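Washing-up questions, Pudholm flats
Last updated 24 Apr 2023

Why does the kitchen have a double sink and a dishwasher?
The dishwasher is for everything that survives it. The sink is for the rest, and for people who can't face unloading first. Wash in the big basin and drain in the small one, on the rack.

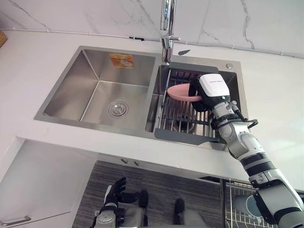 A reader going by Tamuno wrote in to say that plates only dry if there's a gap between them, and that stacking them flat is just storing water. We've had 144 messages about draining and that was the shortest, so it goes in.

Can I move the rack on to the worktop?
You can. You'll then own a puddle. Leave it over the basin and the drips go down the plughole by themselves.

What goes where in the dishwasher?
Plates upright between the wires. Cups and other hollow things go open end down, or they come out full of grey soup. Light plastic wants the top, well wedged, as it likes to flip over mid-wash and collect whatever is going. 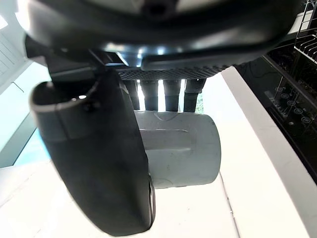

Scrape before you load, but don't wash before you load. People who rinse each plate until it gleams have done the job already and are now running the machine for company.

Which tablets should I buy?
Any. We tried the Kelline ones in March and the cheap ones after that, and couldn't tell the mugs apart.

My glasses have gone cloudy. Is it me?
Probably the water. Check the salt first, then blame somebody.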